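Writing for Serial Animation
Handout 4: The Episode Synopsis

A synopsis is the whole plot in one paragraph, ending included. Students hate giving away the ending. Give it away. The story editor is paid to know it, and is reading 60 of these before lunch.

Our working text is "The Lighthouse Bill", an episode of the Stiduna cartoon. Captain Hukov receives an electricity bill for a lighthouse she doesn't own. Her nephew Gillton tries to pay it with the school trip money, and by the second act there are two lighthouses and no trip.

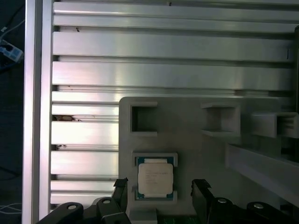

Fig. 1. Slotted aluminum panel beside an upright post.

Note how the A plot (the bill) and the B plot (the trip) collide at the midpoint. If yours never meet, you have two short cartoons and one title.

Length: 200 words. Last October the average was almost 400, and one paper spent 13 lines on the weather. There was no weather in the episode.

Use the present tense throughout – Hukov opens the letter, Gillton panics. Name a character only if they change something. The parrot may stay anonymous.

For next session: write the synopsis for the follow-up, in which Mayor Dvořáček wants his lighthouse back. Hand it to Thịnh Cao on paper, stapled.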